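工单 558：双臂工位「洗衣机装衣」任务，操作规范与示教数据验收
项目：Galtilham　工位代号：Kosow
提交人：Simin Shojaei
状态：处理中 → 已解决

【问题描述】
四月这一批示教数据抽检，我看了30条，有14条没过。没过的原因很集中：起始姿态不统一。有的从夹爪张开开始，有的已经合上了；有的洗衣机门在录制前就开了一条缝。单看哪一条都不算错，放在一起训练就麻烦了。

先说一句，这批操作员手上功夫真的很好！抓取动作又顺又稳，所以我特别想把规范补齐，别让好动作浪费在起始条件上。

【现行起始条件，摘自工位说明第二版】
洗衣机门关好。衣物篮放在机门正前方，两臂分列左右。篮内只放本轮要用的衣物。两侧夹爪朝上，略微张开，停稳后再开始录制。

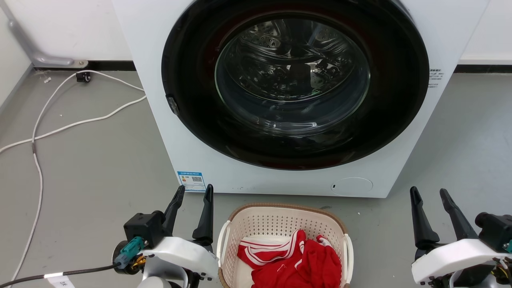 第二版写到这里就没有了，“略微张开”到底是多少，“停稳”要停多久，全凭个人理解。我问了三位操作员，得到三个答案，而且每个都讲得通，哈哈。

【排查记录】
09:40　先怀疑是回零程序。Nima Mahmoudi 连跑五次回零，两臂每次都回到同一位置，排除。
10:15　怀疑夹爪开度标定漂移。重新标定后和旧值对比，差别在允许范围内，排除。
11:05　翻录制日志，找到了！录制软件 Pravis 允许操作员在回零完成之前按“开始”。着急的时候手快一点，第一帧就已经在动了。
11:30　顺带查出第二个问题：重录时沿用上一条的场景，衣物没有重新摆过，堆放的样子前后太像，数据多样性打折扣。

【临时措施，当天生效】
一、回零完成提示音响过之后，默数三秒再按开始。
二、每条录制前把篮里的衣物拿出来抖开，随手放回去，不叠，也不刻意堆高。
三、人员进入两臂活动范围前先按暂停，确认示教器显示“保持”再伸手。这条第二版里有，但写在附录，我挪到正文第一页了。
四、线缆留足余量，走两臂外侧，不得从篮子上方跨过。换班的人接手时顺着线摸一遍接头。
五、中途失败的不要删，标“失败”并写一句原因。失败数据很有用，我每次看都能学到东西！

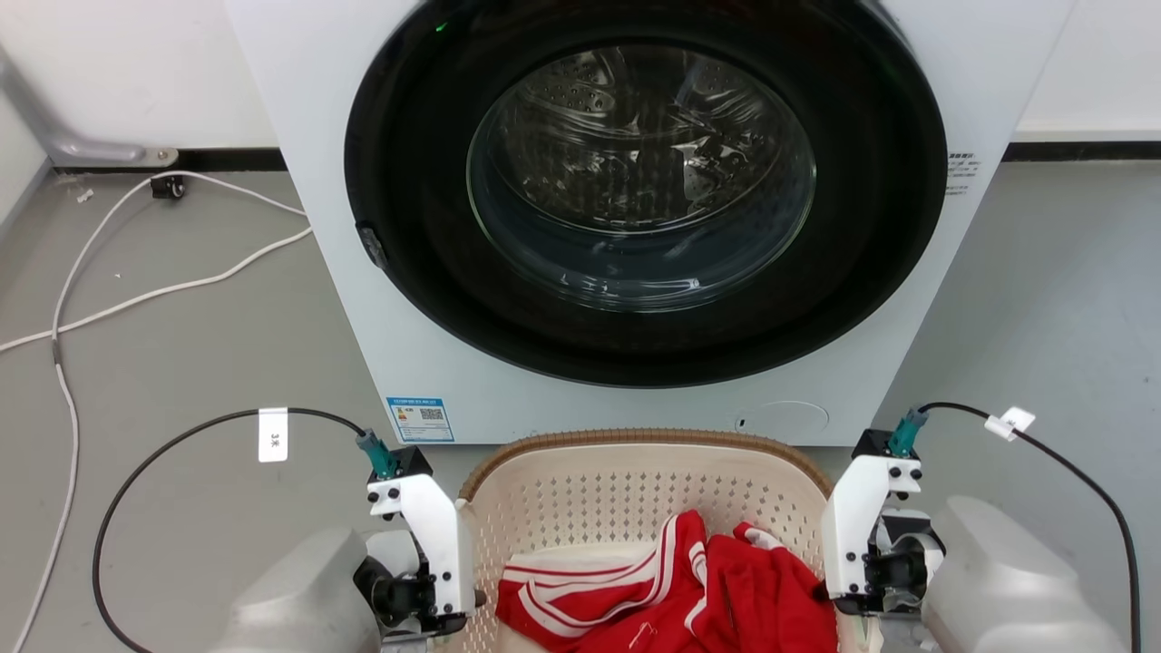
Bahman Khosravi 回复：第二条我有点意见。“随手放回去”新人会理解成怎么放都行，上次就有袖子搭在篮子外面的。建议加一句“衣物不得超出篮沿”。另外默数三秒靠不住，我数得快，能不能让软件来锁？

Simin Shojaei 回复：都收！篮沿那句已经加进第三版草稿。软件锁的事我去问了 Purificación Alcaraz，她下午就给了测试版：回零没完成，“开始”键是灰的；完成后自动倒计时三秒才亮。我试着乱按了好一阵，没按出问题，太舒服了。

【验证】
换上测试版 Pravis，按第三版草稿重录30条，由 Nima 单独抽检，起始姿态全部一致。有一条因为衣物超出篮沿被退回，说明 Bahman 那句加得对。

【遗留事项】
夹爪开度要不要写成具体数值，还没定。我倾向于写，Nima 担心换夹爪之后数值失效，另开工单讨论。
之前没过的14条不进训练集，转到起始异常目录保留。
第三版定稿后贴在工位旁边，旧版请撕掉，别两张一起挂着。

本工单由 Simin Shojaei 关闭。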